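Why the moon looked so big over Cikmont

If you were anywhere near Cikmont last June, you probably remember that moon. I was driving home from Stostamville with the windows down, came over the hill by the feed store, and there it was, sitting on the rooftops like a giant orange beach ball. I pulled over and took 38 pictures. In every single one of them the moon is a tiny dot. I was so annoyed!

So I went home and started reading, and I've been hooked on this ever since. The moon on the horizon isn't any bigger than the moon overhead. You can check this with an aspirin tablet held at arm's length. It covers the low moon with room to spare, and hours later it covers the high moon just as easily.

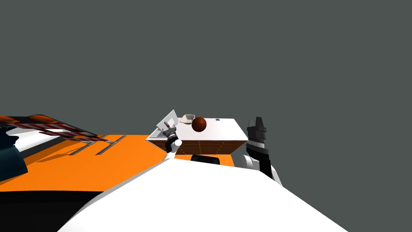

What your brain is up to

People have argued over this one for a very long time. One idea is that we picture the sky as a sort of flattened bowl, with the horizon much farther off than the part overhead. Something far away that takes up the same space in your eye must be bigger, so your brain goes ahead and makes it bigger. Another idea says it's all about the trees and houses you see next to it. I lean toward the houses, but then pilots report the same thing with nothing but flat cloud below them, so who knows.

My favorite test is the silly one. Turn your back to the moon, bend over and look at it between your knees. For a lot of people it shrinks right away (my neighbors on Negussie Street now wave at me very politely).

The orange color is real, though. Low moonlight comes through a lot more air before it gets to you, and the air scatters away more of the blue along the way. That part the camera catches just fine.

If you want a photo that looks the way it felt, back up and zoom in. I stood on the Skoveck levee with a long lens and got the moon right behind the water tower – and it looks enormous, because the tower is far away too and the lens brings them both up together. I had to try four evenings before the clouds cooperated.

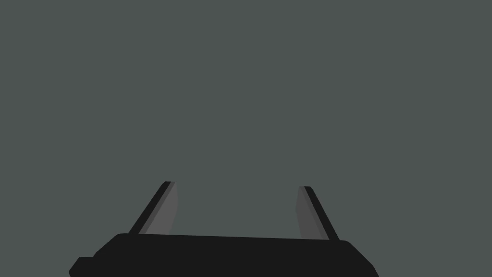
Comment from an unnamed reader: I tried the knees thing last night and it did nothing for me, but looking through a cardboard tube worked great. The moon went small the second the rooftops were out of view, and big again when I took the tube away. My husband got no change at all with the tube, so maybe it depends on the person?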